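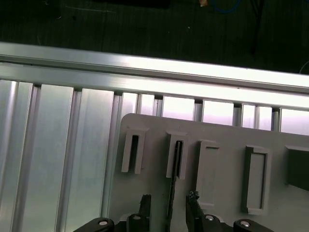

Help wanted at a very small workshop (part-time, from April)

Hi! I'm Marcela, and I run the assembly bench at Flalto with Johannes Jacobs and Kha Bùi. We're looking for one more pair of hands, up to 10 hours a week, mostly afternoons after 3.

The work is bench work. You'd be setting up plastic trays and slot holders on aluminum extrusion, running cables so they stay out of the way, and sorting small parts back to where they came from (I lose a shocking amount of my week to that last one). Some days you'll be fitting the same part over and over, and some days you'll be taking apart something we built last month and saving the rails for the next job. I love those days, but I know not everybody does!

You don't need a degree or any factory experience. If you've put together bikes, shelves, model trains or a loom – wonderful, tell me about it. I do need you to be patient with little screws, okay with standing for part of a shift, and willing to say "I think this one's in backward" even when it was me who put it in. Being able to read a simple drawing is a plus, but Kha is a good teacher and will happily sit down with you.

Our current order is 1,613 pieces for Doltska, so there's plenty to do and it isn't going away soon. After that we start on a smaller run for Dreseo, and you'd get a say in how we lay out the bench for it.

We pay by the hour, every two weeks, and training time is paid the same as any other time. Tools and gloves are here. Coffee is here too, and it's decent – Johannes brings his own beans and gets upset if we don't drink them.

To apply, send me a few lines about something you've put together or fixed, and which afternoons you're free. A resume is fine but you can skip it. I'll write back to everyone, and if it sounds like a match we'll have you over for a paid try-out shift at the bench.

Marcela Vávra
Flalto, assembly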